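Lastia shuttle trial: progress report to the Hinderberg Mobility Fund

Prepared by Sena Bonsu, project lead
For: Mervin Kennedy, program manager
2 August 2026

Where we are

The trial has two self-driving shuttles, both supplied by Bouchard, on the loop between the rail station and the Lastia business park. You asked for a plain account ahead of the next payment, so I will start with the part I like least. We are behind. The plan called for service without a safety driver by now, and there is still a person in the seat on every trip. I don't expect that to change before October, and I would treat even October with caution.

Bouchard's own update calls the vehicles "ready for driverless operation." I asked what that meant and was sent the same slide deck we had in the spring. The shuttles handle the straight section by the park well. They do much less well at the station, where delivery vans stop wherever they please and the shuttle waits behind them until the driver takes over.

Driver takeovers

We logged 19 takeovers in the reporting period. Bouchard counts fewer, as it leaves out any case where the driver "could have waited." I have kept our count. A passenger with a train to catch does not care which kind it was. Three of the takeovers were hard stops for no cause we could find in the logs. Bouchard blames a sensor setting and says the new software fixes it. The new software is on one vehicle only, so I can't confirm that yet.

Remote control link

Grokness is building the remote desk that would let one operator help a stuck shuttle from the depot. Its pitch leans heavily on remote work in other fields, and I remain unconvinced that much of it carries over. A street corner in the rain on a shared cell network is a different problem. What we need from Grokness is a delay figure measured on our route at rush hour, and we have asked for it twice.
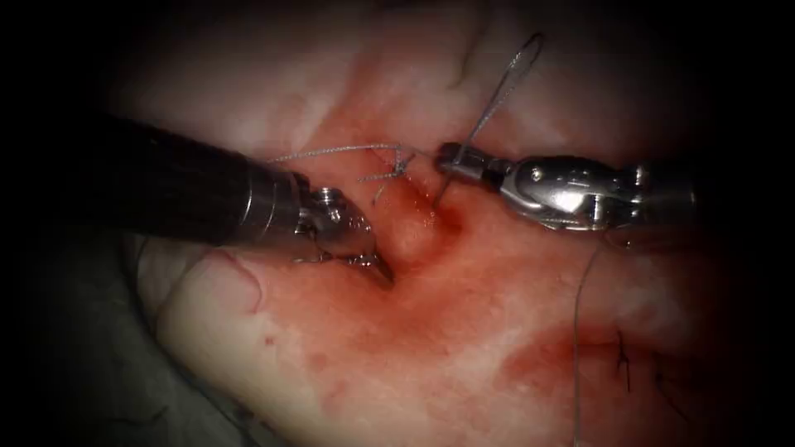 Money

Spending is under budget, which sounds better than it is. Most of the gap is the remote desk, unpaid until it passes its test. Driver wages are over and will stay over for as long as the drivers are needed. I would not move the unspent money anywhere yet.

What we ask of the fund

Please hold the next Bouchard payment until both shuttles run the same software and we have a full month of logs from each. We would also like your approval to move the station stop to the far side of the square, away from the vans. The city has no objection but wants it in writing from you.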